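Drawing from Looking, Handout 5: Cubes, Cloth and Basket
Ekene Sani, Stedum evening course

Hello again, and well done for getting through ellipses last time. I know they were a slog! This session we go back to straight edges, which sounds like a rest and isn't really, as those of you who tried the shoebox homework will have found out.

Our set-up is about as plain as I could make it: painted wooden cubes, a shallow wicker basket and a white cloth. I like cubes because you can't fudge them. A wobbly pear is still a pear, but a wobbly cube looks like a cushion and everybody can see it.

What to bring: your A3 pad, a 2B and a 4B, a putty rubber, and coloured pencils for the second half. If you've got the Avier pad (the one with the grey cover), use the smoother side of the paper. Somebody asked whether the 300 gsm watercolour paper is all right. It is, but it's a bit of a waste on this.

Start with where your eye level is. We're looking down on the table, so you see the top faces of the cubes and the floor of the basket. Hold your pencil out at arm's length and compare the height of the front face with the depth of the top. Most people draw the top far too deep on the first go. I still do it myself if I'm tired.

Then look at how the cubes sit in relation to each other. Check the gaps as well as the cubes, please. A little strip of white cloth between red and green is a shape with its own edges, and if you get that right the cubes more or less look after themselves.

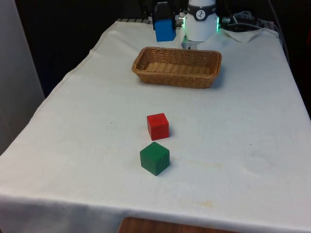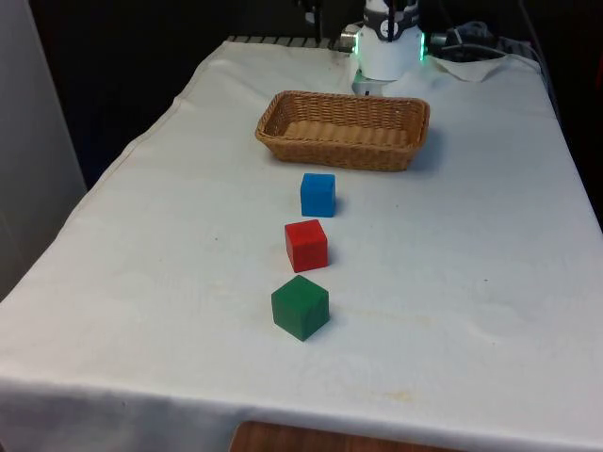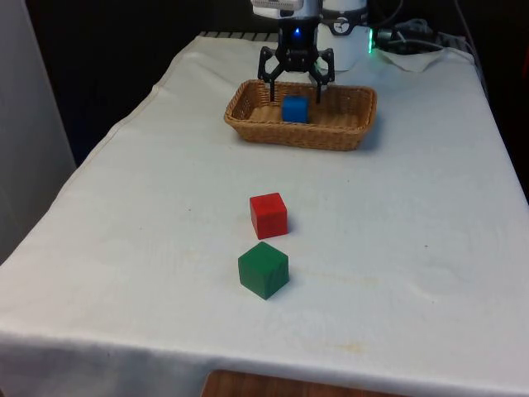

Fig. 1. Painted cubes and wicker basket on white cloth, three views.

In the second view there are three cubes going back towards the basket. Green is nearest and looks biggest, then red, then blue looking smallest. Your brain will tell you they're all one size and try to make you draw them that way. Don't listen to it, measure! Notice too that red is turned a little compared with green, so you get two of its upright sides and they need their own vanishing points. Sketch those in lightly, right off the edge of the paper if need be.

The third view puts blue inside the basket, and I'd leave that one until you've done at least one of the others. Draw the basket first, complete, floor and all, then sit the cube on that floor. If you start with the cube it nearly always ends up floating.

A word on the weave. Please do not draw every strand! Do the rim properly (it's thicker than the sides, so give it a firmer line), put in a patch of weave where the light meets the shadow, and let the rest fade off.

Tone next. The top faces are lighter than the fronts, and the shadows on the cloth are soft and quite faint, so keep the 4B well away from them until the end. The white cloth isn't white paper either. Squint at the creases on the left and you'll find some lovely greys.

For next time: one page of the cubes without the basket, one page with, and 5 thumbnails no bigger than a matchbox. Bring them even if you hate them. We'll pin them up and have a look together before we start on colour mixing.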